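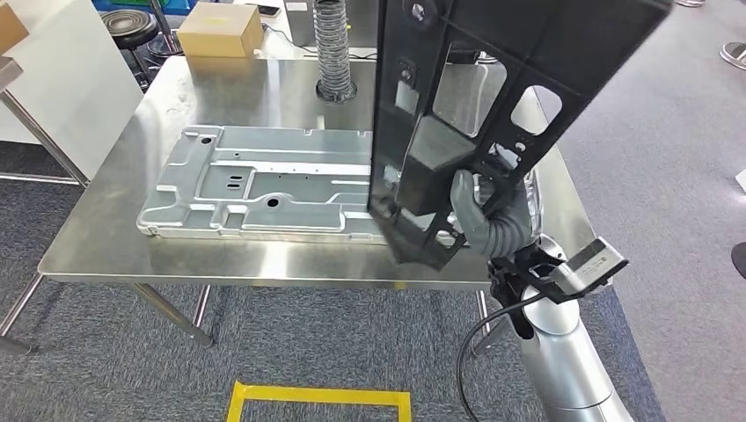

ステンレス作業台「Tenano」 天板の上はプレス成形の金属パネル

Tenano ステンレス作業台/Siqueira 部品カート
製造・販売:Mestescombe

Tenanoは、樹脂成形品や板金部品の検品、仕分け、仮組みに使う据え置き型の作業台です。Siqueiraは、作業台の横に付けて部品や小物を受け渡しするためのスチール製カートです。いずれも単品でお求めいただけます。同じ工程で使う場合は、高さを合わせたセットでのご注文をおすすめします。

天板について
Tenanoの天板はヘアライン仕上げのステンレスです。油や離型剤が付いた部品を直接置いても、中性洗剤と布で拭き取れます。表面に塗装をしていないため、板金部品の切り欠きやバリが当たっても塗膜がはがれることはありません。引きずれば擦り傷は付きます。傷を避けたい製品を扱う場合は、別売りの保護シートを敷いてください。

ヘアラインの方向は天板の長手方向です。研磨材入りのスポンジを使うときは、この方向に沿って動かしてください。直角に動かすと傷が目立ちます。塩素系の洗剤は使用しないでください。

表面には照明がある程度映り込みます。目視検査に使う場合は、照明を作業者の真上から少しずらすと部品の輪郭が見やすくなります。映り込みを抑えた梨地仕上げも受注生産で承ります。

ダクト取付口(オプション)
天板の奥側に、フレキシブルダクトを立てて接続できる丸形の取付口を追加できます。取付口の位置はご注文時に指定していただきます。納品後の穴あけ加工はお受けしていません。ダクトホースは付属しません。お手持ちのホースを接続する場合は、ホースの内径と材質をお知らせください。

取付口を付けた天板では、その周囲に大きな部品を置けなくなります。長尺のパネルを横向きに置く工程では、取付口を奥の隅に寄せた配置が使いやすいようです。

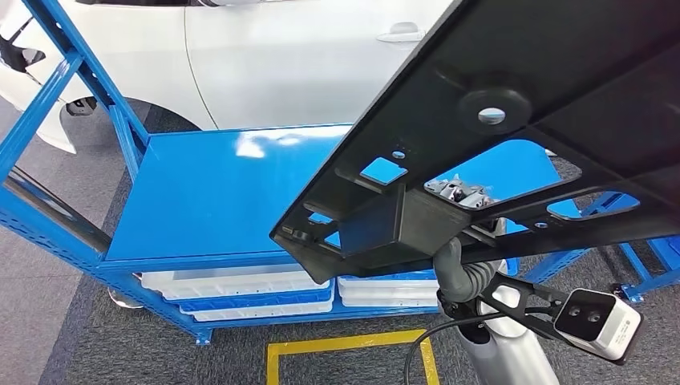

Siqueiraは、角形鋼管の枠に棚板を組み合わせたカートです。支柱には細長い穴が縦に並んでおり、棚受けを掛け替えて段の高さを変更できます。塗装は粉体塗装で、標準色は青です。最上段は平らな板金の棚で、写真の黒い樹脂パネルのように棚の外まで張り出す部品の下に付けて使うこともできます。下の段には浅型のトレーが入り、クリップやねじなど、パネルに取り付ける小物の保管に向いています。トレーは白が標準で、重ねて置けます。側面の開口部には斜めの補強材が入るので、トレーの出し入れは補強のない面から行ってください。

脚部は、片側の2か所がキャスター、反対側が固定脚です。固定脚の側を少し持ち上げると動かせます。下ろせば固定脚が床に付くため、ストッパーの操作は要りません。タイルカーペットの上でも使用できますが、毛足の長い敷物ではキャスターが沈み、動きが重くなります。重い部品を最上段に載せたまま移動しないでください。

車両のそばで使う場合は、支柱の角が車体に当たらないよう十分な間隔を取ってください。支柱用のコーナーカバーを別売りで用意しています。カバーは縦穴の一部をふさぐため、棚の高さを決めてから取り付けてください。

仕様
Tenano
天板:ステンレス、ヘアライン仕上げ
脚部:ステンレス、高さ調整アジャスター付き
オプション:ダクト取付口、保護シート、梨地仕上げ天板
組立:完成品でお届け

Siqueira
枠:角形鋼管、粉体塗装(青)
棚板:鋼板、粉体塗装(青)
付属品:浅型トレー(白)、棚受け
オプション:追加トレー、コーナーカバー、色指定
組立:お客様組立(六角レンチ同梱)

外形寸法と耐荷重はサイズごとに異なります。見積書に図面を添えてお送りしますので、設置場所の間口とあわせてご確認ください。耐荷重は、荷重が棚板の全面に均等にかかった場合の値です。

組立時の注意
Siqueiraの組立は必ず2人で行ってください。先に左右の側枠を横に寝かせた状態で補強材を仮締めし、起こしてから棚板を入れます。すべての棚板が収まったところで本締めをします。最初から本締めにすると、最上段の棚板が入らないことがあります。固定脚とキャスターの向きは側枠の刻印で確認できます。

Tenanoは完成品のため、搬入経路の確認が必要です。エレベーターや扉の有効幅が足りない場合に限り、脚部を外した状態で出荷します。脚部の取り付けはお客様側の作業となります。水平の調整は、設置後に四隅のアジャスターで行ってください。

よくあるお問い合わせ
床が少し傾いていますが設置できますか。
アジャスターの調整範囲内であれば設置できます。傾きが大きい場所では、トレーの中の丸い部品が転がるため、カートに仕切り付きのトレーをお使いください。

Siqueiraの棚板だけを買い足せますか。
できます。旧型の支柱とは穴の間隔が異なります。10月に切り替えを行いましたので、銘板の製造番号をお知らせください。

青以外の色はありますか。
色見本番号でのご指定を承ります。色指定は2台からの受注生産です。トレーの色は変更できません。

天板の片側だけに壁当てを付けられますか。
奥側に限り対応しています。ダクト取付口と併用する場合は、取付口の位置が手前に寄ります。

ご注文と納期
標準仕様の納期は、ご注文の確定から約2週間です。オプションを追加した場合は、見積時に個別にお知らせします。追加の浅型トレーは1組3,000円(税別)です。作業台とカートの価格はサイズによって変わりますので、お見積りをご依頼ください。

実物はHostesgateの展示室でご覧いただけます。作業の高さを確かめたい方は、普段扱っている部品をお持ちください。見学は予約制で、お申し込みはお問い合わせフォームから受け付けています。

掲載内容は2025年3月1日現在のものです。仕様は改良のため変更することがあります。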